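Bench notebook, wood finishing
3 January 2020

Picked up the oil test again after the break. Relico say their new board oil is fully cured in 2 days at room temperature. I have heard that from suppliers before and I would like to see it on our own offcuts before we put it on anything we sell.

Setup: maple offcuts from the Mustineo order, sanded to the usual grit, one coat, wiped after ten minutes. Half got the Relico oil, half got the Lenditard we have always used. Shop was at 55 percent humidity this morning, a bit damp for us. The cheap gauge by the door said 50, so take either one with a grain of salt.

Results so far are thin. The Relico pieces feel dry to the hand, but a white rag still came away yellow on the end grain. Face grain was clean. Lenditard pieces were tacky, as expected at this stage. So it is faster, yes. Cured, I doubt it. The data sheet doesn't say what they mean by the word and their phone line gave me a different answer than the label.

Also not convinced by the "no color change" claim. The darker strips in a mixed board are where I'd look for it, and plain maple won't tell us anything. Need striped stock for the next round.
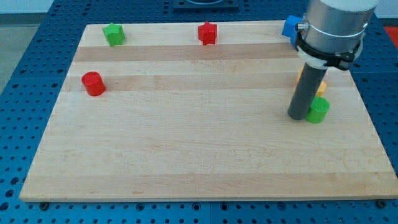
Bench notes kept by the finishing lead, Quintero workshop

Pale wood with tan strips across it is the sort of contrast I mean. Oil one half, leave the other bare, check again in February by the same window.

To do: water drop test on batch 802, weigh the offcuts before and after, ask Relico for the actual test method. If they send another brochure I'm sticking with Lenditard.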